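Forum > Robotik & Automatisierung > Greifer und Zubehör > Skemesus Greiferset: lohnt sich das?

rosi_teixeira
So, ich hab das Skemesus-Set jetzt seit April auf dem Tisch und wollte mal meine Eindrücke loswerden, weil hier im Forum immer wieder danach gefragt wird und es auf Deutsch praktisch nichts dazu gibt. Gekauft bei Trimberg für 183 Euro, drin sind der Parallelgreifer, ein Satz schwarze Finger, die kleine Kamera fürs Handgelenk und ein Kabel, das für meinen Geschmack ruhig länger sein dürfte. Das Handbuch hat 36 Seiten und die Hälfte davon sind Sicherheitshinweise, na ja.

Einbau war an einem Abend erledigt. Die Schrauben sind ordentlich, die Kamerahalterung fand ich beim Auspacken etwas wabbelig, angezogen sitzt sie aber fest. Ich will damit Kleinteile aus der Werkstatt sortieren, also Sanitärkram: Ventile, Schellen, Fittinge, alles, was bei mir seit Jahren in Kisten herumfliegt. Mit dem roten Handrad am Messingschieber kommt die Erkennung super klar, Farbe und Kontrast passen einfach! Bei dem weißen Kunststoffteil rechts davon wird es zäher, weiß auf weiß halt.
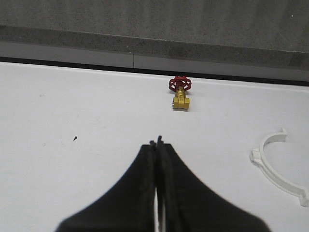

Passt das Set auch an andere Arme als die aus der Kompatibilitätsliste?

Mit dem Adapterring, den Trimberg separat verkauft, lässt es sich an jeden Arm mit passendem Lochbild schrauben. Die Ansteuerung muss man dann selbst einrichten.

Das stand so ähnlich in der Produkt-FAQ, ich kopier es mal rein, bevor es wieder alle per PN wissen wollen :)

klemmbacke
Danke für den Bericht! Wie schwer ist der Greifer denn mit Kamera? Mein Arm schafft nicht so viel und ich hab keine Lust, danach ständig den Überlastfehler zu quittieren.

rosi_teixeira
Meine Küchenwaage sagt rund 700 Gramm, mit Kamera und einem Stück Kabel dran. Da ist dann aber noch kein Werkstück drin, also rechne lieber mit Reserve.

muireann_m
Ich muss da mal ein bisschen Wasser in den Wein gießen. Ich hab das gleiche Set und bin nach ein paar Wochen auf den Sukarow umgestiegen. Mich hat vor allem die Kamera genervt. Die sitzt so dicht über den Fingern, dass die immer groß unten im Bild stehen, und sobald das Teil nah dran ist, wird alles weich. Für einen Griff, bei dem es auf den Millimeter ankommt, ist mir das zu wenig. Und dann die Finger: die laufen oben so schmal zu, bei runden Sachen hatte ich damit ständig Ärger.

rosi_teixeira
Bei der Schärfe geb ich dir recht, bei den Fingern gar nicht. Gerade weil sie schmal sind, komm ich an Stellen ran, wo ich mit breiten Backen alles andere mit umschiebe. Beim Kunststoffbogen zum Beispiel nehm ich als Ziel gern den abgesetzten Endsteg, der liegt hier zwischen den Fingern, noch ohne Kontakt. Am glatten Bogen selbst würde ich es gar nicht erst versuchen, das Zeug glänzt wie Speckschwarte und die Kamera sieht da stellenweise nur noch einen weißen Streifen.

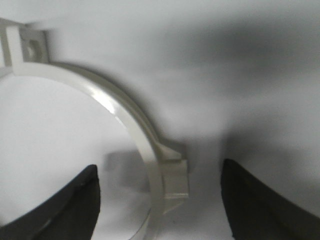

Lesezeit: ca. 3 Minuten

Was mir bei dem hellen Zeug geholfen hat: Belichtung in der Kamerasoftware fest einstellen und die Automatik auslassen. Die regelt sonst auf den weißen Tisch und dann ist die Kante vom Teil nur noch zu ahnen. Den Schatten vom Greifer kriegt man damit natürlich nicht weg. Ich überlege, eine dunkle Matte unterzulegen, bin aber zu geizig für die große von Trimberg.

klemmbacke
Bastelfilz tut es auch. Kostet nix und spiegelt nicht.

muireann_m
Filz würde ich lassen, der schiebt sich unter den Fingern zusammen, wenn man mal zu tief fährt. Lieber dünnes Gummi, matt. Und @rosi: fährst du von oben an oder flach über den Tisch? Ich bin immer flach reingefahren, vielleicht lag es bei mir auch daran.

rosi_teixeira
Kommt drauf an! Den Schieber schau ich mir gern von flach an, da steht das Handrad so schön frei vor der Wand. Beim Bogen geh ich lieber steiler rein, der liegt ja platt auf dem Tisch und von der Seite erkennt man wenig. Ich hab mir zwei Profile gespeichert und schalte um, das geht in der Skemesus-Software recht fix (wenn sie nicht gerade wieder meint, die Kamera neu suchen zu müssen).

muireann_m
Zwei Profile, darauf bin ich nicht gekommen. Trotzdem, für das Geld erwarte ich, dass die Kamera im Nahbereich scharf stellt. Beim Sukarow ist sie weiter hinten montiert, der kostet allerdings auch deutlich mehr und die Kamera ist da nicht mal dabei.

fraesnase
Mal eine andere Sache: Hat jemand die Ersatzfinger bestellt? 39 Euro für das Paar find ich happig. Ich hab mir welche gedruckt, die sind mir aber vorn zu weich geraten und biegen sich auf, wenn ich fester zugreife.

klemmbacke
Gedruckt mit was? Bei mir hat mehr Füllung und eine andere Lage auf dem Druckbett viel gebracht. Die Schichten dürfen nicht quer zur Spitze laufen.

fraesnase
Stehend gedruckt, also genau falsch herum :D Ich leg sie heute Abend mal flach rein.

rosi_teixeira
Berichte bitte, das interessiert mich auch. Meine Originalfinger halten noch, aber ein zweites Paar mit Gummiauflage für die glatten Teile wäre schon fein. Die Matte hab ich jetzt übrigens doch bestellt, die kleine.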